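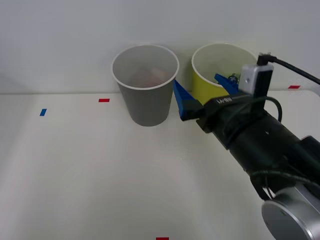
Item sorting with paper cups - progress to date

2018-03-21
Valtteri Ahonen, Rodthorpe

This report covers work on the cup sorting task since January. It is addressed to Chukwuemeka Bako at Lindqvist and follows the order of the work plan.

Layout. The layout is now fixed. A grey cup and a yellow cup stand upright at the back of a white table, close to the wall, with the grey cup on the left. Both are paper with a white rim. Earlier layouts had the cups farther apart and nearer the front edge, and small items were often dropped short of the second cup. The present spacing will be kept for the rest of the project.

Items. Each cup takes small objects placed through the open top. The item list has been cut to 18. Items wider than the cup mouth were removed, as were two that marked the inside of the cup. Soft items settle at the bottom and give little trouble. Small hard items may rest against the wall of the cup near the rim, and these are now logged separately.

Cups. Paper was chosen over the plastic cups used at Devidby, mainly on cost. An order of 2,000 was placed in January and has been received in full. Rims hold their shape for about 90 placements, after which the cup is replaced. Empty cups are light and can shift when touched on the outer wall. Taping the base was tried for one week and dropped - it slowed replacement and left residue on the table.

Sessions. The plan called for 49 sessions by the end of this period, and all have been completed. Session sheets have been entered in the Atonard log, apart from the last two, which are still on paper.

Open points. The yellow cup is harder to see into when something is working in front of it. A slightly higher viewing position will be tested next. A decision is also needed on whether the grey and yellow cups should swap sides for the second half of the sessions. We would prefer to have that answer before the next cup order goes out.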